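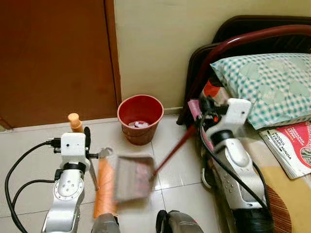 Does wheat starch paste need to rest before it is used on heavy cloth?

Overnight rest gives a smoother film and fewer lumps under the cloth, and the workshop will continue to treat it as standard.

Home | Notebook | Materials | Methods | Archive

11 March 2025
Entered by the Erklow bindery workshop

Print this page
E-mail this page

Purpose of entry: to record the second paste batch for the Cutville ledgers and to set out the changes agreed after the December trial.

Batch weight was 794 g after straining. Starch was soaked in cold distilled water before heating, then cooked in the small pan with continuous stirring until it turned translucent. Heating was stopped at 74 °C and the pan left on the bench with the lid ajar. The colour was greyer than the previous batch. The starch came from the newer Podness sack, and the older sack should be kept aside until both have been compared on the same cloth.

Strained twice. The horsehair strainer has a loose rim and should not be lent out again until it has been repaired.
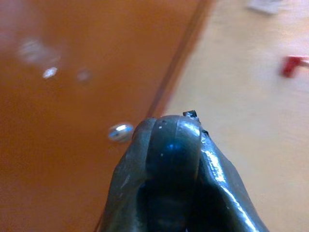

How thick should the paste be for lining spines?

Aim for the consistency of thin custard, brushed out until the mull shows clearly through it.

Test strips: 12 strips of buckram were pasted to grey board, half with straight paste and half with the paste and PVA mixture. All were pressed between blotters under the standard weight. The mixture grabbed too quickly on the longer strips and two had to be lifted and laid again, leaving a visible ridge. Those two remain in the set but are marked in pencil on the reverse.

Warping was slight on the straight paste strips — less than in December, when the board had been cut across the grain in error. Grain direction is now to be marked on every offcut before it goes into the rack.

No mould was found on the retained jar from the first batch, although the smell had turned and it was discarded. Jars are to be labelled with the cooking date as well as the batch letter.

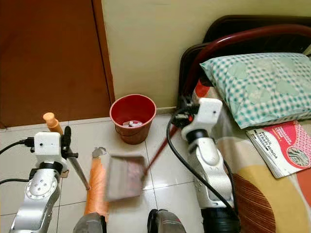 White tiled floor, with the brown wooden door at left.

The Pakzad sample boards are to be kept flat until the ledger covers have been cut. Colleagues should note that the blotters are running low and that the 100 mm brush sheds at the ferrule; use the narrower one for spines.

Outstanding: peel test on the straight strips; second soak at a longer interval; revised paste sheet for the Methods binder, page still missing the dilution table.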